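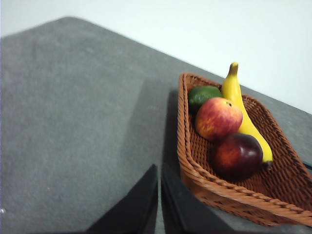

Setting up a pick-and-place table for an open day takes most of a morning, and the robot is the easy part. The table and the objects decide how the day goes. At the Hoklow workshop we use a gray table with a soft, felt-like top, pushed up against a plain white wall, and one wicker basket. The fruit stays the same from one open day to the next: a lime, an apple, a banana and a dark red fruit that visitors call a plum or a nectarine, depending on who you ask. Put the lime at the back with the apple in front of it, so that visitors can see the arm has to deal with one thing partly hidden behind another.

These are the steps we follow. They were written down after the January session and changed a little since.

1. Clear the room first. Visitors need a path in and a path out. Put tape on the floor 135 cm from the table edge and keep everyone behind it while the arm has power.

2. Set the basket at an angle to the table. When it sits square, people assume the arm only works on square things. Check that the arm can reach all of the basket before you go further.

3. Load the fruit by hand. The banana goes in last, along the side of the others, with one end up above the rim.

4. Run the arm slowly with no pick. Move the open fingers to just short of the basket and stop. Look at it from the side. If a finger would touch the rim on the way down, raise the approach height and try again.

5. Do 2 full picks with the door closed. If either one fails, go back to step 4.

6. Start the talk. Bogdan Stoica does ours and keeps it under ten minutes. He says what the arm is going to try, then lets it try. Questions come after the first pick, when people have something to ask about.

7. Let visitors choose the next fruit. Children nearly always choose the banana. The apple is a good one to suggest if the group is shy.

8. Between groups, put the fruit back as it was and wipe the fingers with a dry cloth. Our log sheet has a line for each group with the number of picks and drops.

If a fruit rolls off the table, press stop, wait for the arm to settle and then pick it up. Do not reach across the basket. The same rule goes for staff.

The Vatolby school visit uses the same setup with a shorter talk. Their hall has a shiny table, so bring a cloth cover and tape it down underneath. Pack spare finger pads and the long power lead, as the outlet there is on the far wall.

Hoklow Workshop open days. Contact: front desk. Copyright Hoklow 2021. Back to top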